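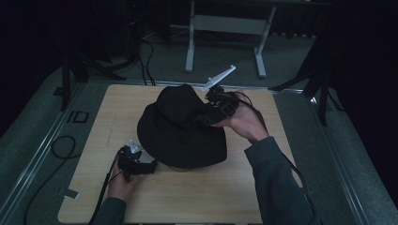 Week 5 — learning from hand-held gripper demos, soft objects

Recap from last week. Teleop is slow and the arm gets in your way. Hand-held grippers skip the arm: a person does the task with a gripper in each hand, and we record the gripper motion, the finger opening and the head view. Policy trained on that, then run on a real arm.

Why cloth and hats? A rigid box has one pose. Fabric doesn't. Same hat, put down twice, different shape both times, so the policy can't memorize a grasp point.

Xiaoyan Xu's thesis chapter (Stiston lab) is the reading. Main points:

Data — 4,000 demos collected, 3,000 kept after filtering. Most of the rejects were tracking dropouts, some were grasps where the fabric slid out of the fingers.

Baseline = single-arm policy. Two-arm policy gets one hand to steady and the other to pinch and lift. Success on unseen hats 70 per cent for two arms, much lower for one. See her table, don't quote my number in your report.

Failure cases: dark fabric on dark background, floppy brims folding under, both grippers going for teh same bit of cloth. Last one is a timing problem. She fixes part of it by predicting both hands in one action chunk instead of seperately.

Open question for tutorial: does the head view help at all once you have wrist cameras? Eklund chapter says yes, Sorum notes say hardly. Read both.

Lab sheet due end of April. Bring your own colour calibration file, the Lonlow room machines get wiped overnight.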